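Tabletop

A tabletop is the flat upper part of a table, on which objects are placed and work is carried out. It is normally made separately from the legs or base and joined to them with screws, brackets or wooden blocks. The word is also used as an adjective for equipment and games meant to be used on a table.

Construction

Tabletops made from solid wood consist of several boards glued edge to edge. Wide boards tend to cup as the air in a room becomes drier or more humid, and makers have traditionally allowed for this movement by fixing the top through slotted holes. Others have a core of particleboard or fiberboard covered with veneer or a printed decorative layer. Glass, stone and metal are also in use, mainly in kitchens, laboratories and outdoor settings.

Edges may be left square, rounded over or covered with a strip of a second material. The finish of the edge has a marked effect on how long a manufactured top remains in service – water usually enters at the edges and corners before it reaches the core by any other route.

Surface and grain

The direction of the grain generally follows the longer side of the table. On printed surfaces the same convention is kept, although the pattern has no effect on strength. Pale gray and off-white wood-grain finishes are widely chosen for offices, classrooms and rented apartments, where they are considered easy to match with other furniture. 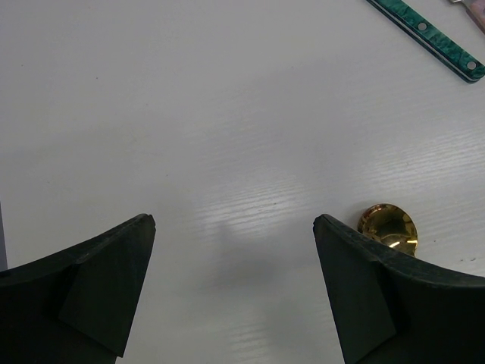
Matte finishes scatter light and hide fingerprints better than gloss, but a strong lamp or a nearby window can still produce a patch of glare. In such a patch the texture of the surface often becomes easier to see. The furniture historian Beverley Heywood has described this as the simplest test of a finish, and advises buyers to view a sample at a low angle before ordering.

The Ashworth survey

A survey of household and workplace furniture in the town of Ashworth, directed by Sebastián Domínguez, recorded 200 tables. Of these, 100 had a wood-grain surface, 51 were painted and 37 were topped with glass or stone. The remainder were of mixed construction. Domínguez noted that owners frequently could not say what their tables were made of.

Care

Routine cleaning requires a soft cloth, lukewarm water and a small amount of mild soap. Scouring powders dull a matte finish and should be avoided. Spills are best wiped up promptly, particularly near joints – swelling in a particleboard core cannot usually be reversed. Solid wood tops may be sanded and refinished, while veneered tops allow only light sanding.

See also: Countertop; Desk; Veneer; Workbench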